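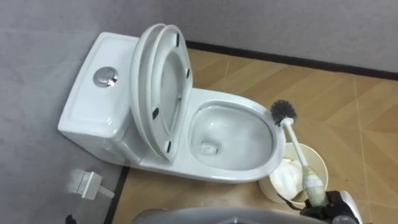 Eltgate ran its pottery open day on a Saturday in June, and I went mostly for the kilns. The works makes bathroom ceramics on one side of the yard and tableware on the other, with one glaze shop between them. Amber Clegg took our group of 9 through the casting hall first, where the molds are filled by hose and left to stand. She used a one-piece toilet to explain shrinkage – with the tank and bowl made as a single body, there is no joint to hide a bad fit, and the round hole for a dual-flush button has to be cut oversize in the soft clay.

The tunnel kiln was running, so we kept behind the yellow line. Baoshan Xiao fires the plates and bowls, and he gave the top temperature as 2,000 degrees Fahrenheit for that day's load. The glaze shop was shut for lunch when we got there.

Seconds are sold from the shed by the gate. I bought eight side plates and a jug with a pinhole near the handle. Parking is on Drerkard Road and fills up by ten.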